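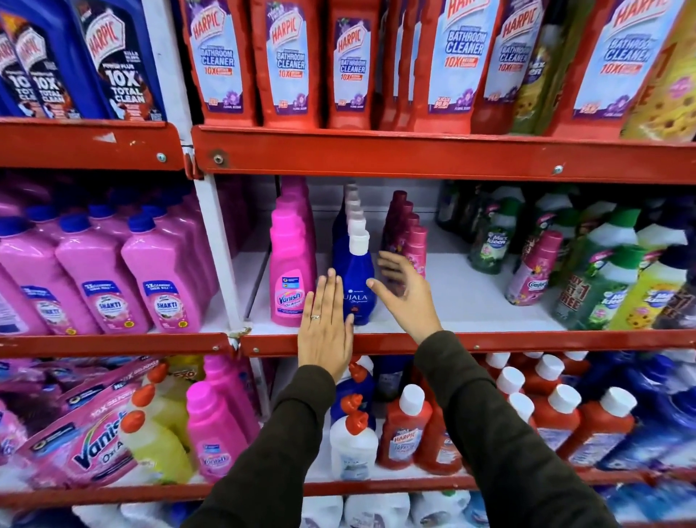

Recording a shelf-picking demonstration by hand

Put on the head camera and start Homano. Stand square to the shelf, close enough to reach the back of the middle level without leaning. Say the name of the item, then raise both hands into view and hold them still for 2 seconds.

Reach at your normal speed. Keep your fingers apart from your thumb until you are beside the bottle, so the hand tracker can follow both.
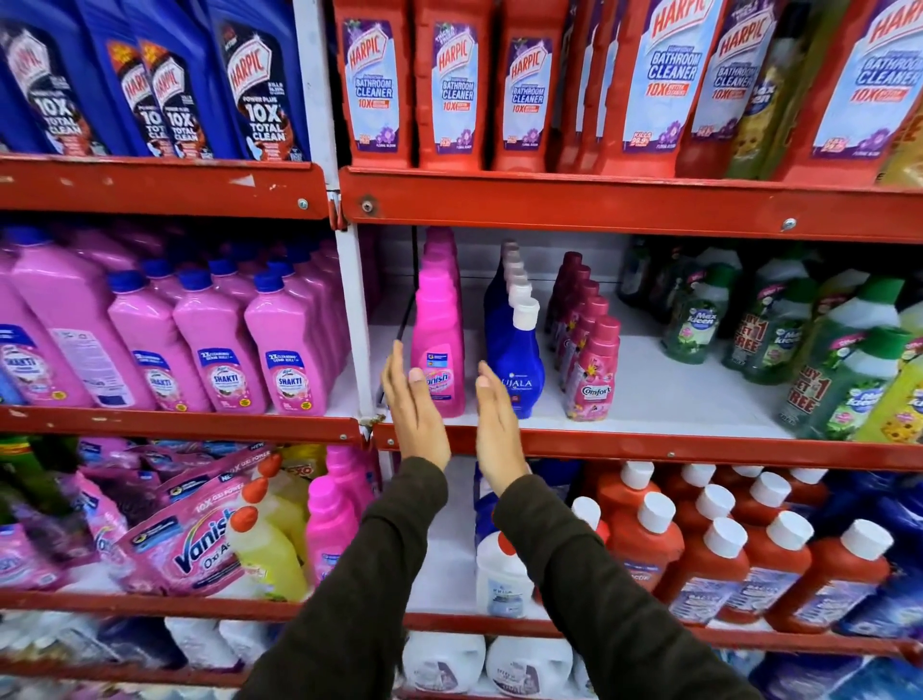 Grip below the cap, lift clear of the shelf edge and draw the bottle straight out. If a neighbour topples, finish the move anyway and mark the take as a spill - Rania Srour uses those for recovery training. Put the bottle back before the next take.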